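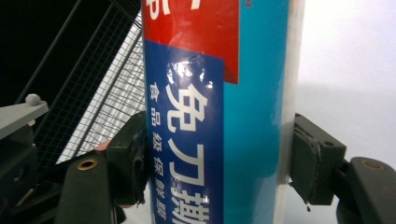

Photo: Skundomen packing floor, used with permission

Grippers on the packing line — anyone else's place doing this?

berhe_nights
Started at ours in April. Cling film, the food grade stuff, tubs and rolls all day. You hold a gripper in each hand and do the job through them so the arms can learn it off you. Pads get ragged quick. Same pay grade as before, which is my gripe. Its a different job.

Grovodberg9
Had it at our place 2 years. First six months everyone moaned, then the lifting went down and my shoulder stopped hurting. Wouldnt go back.

tapegun1865
And how many left on your shift?

Grovodberg9
Six of us. Was nine. Two retired, one moved to goods in. No one sacked.

tapegun1865
So three jobs gone then. Retired and not replaced is still gone

berhe_nights
^ this. They said "no redundancies" at ours as well. Didnt say anything about agency.
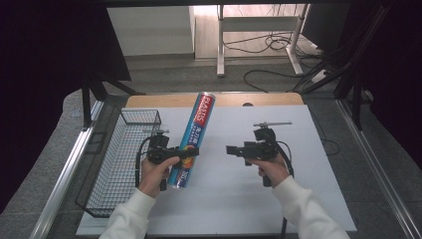 Vilja Lappalainen

drirndale_dave
Vilja put that one up on the other thread, one gripper shut on the can and the other open. My question is the wrists. Who's doing a full shift like that? We swap every hour at Drirndale and even then I'm sore by dinner

Grovodberg9
Handles are fine if you dont squeeze. People squeeze.

drirndale_dave
Easy to say. Small hands here, the grip is too fat — asked for a smaller one, still waiting

tapegun1865
Get it in the accident book, every time. And ask for it in writing what happens to the rota once the arms can do it

berhe_nights
Did ask. Got told "new opportunities". Meeting again next week, will post what they say

Grovodberg9
Ask about training too. I got mine paid, had to push for it tho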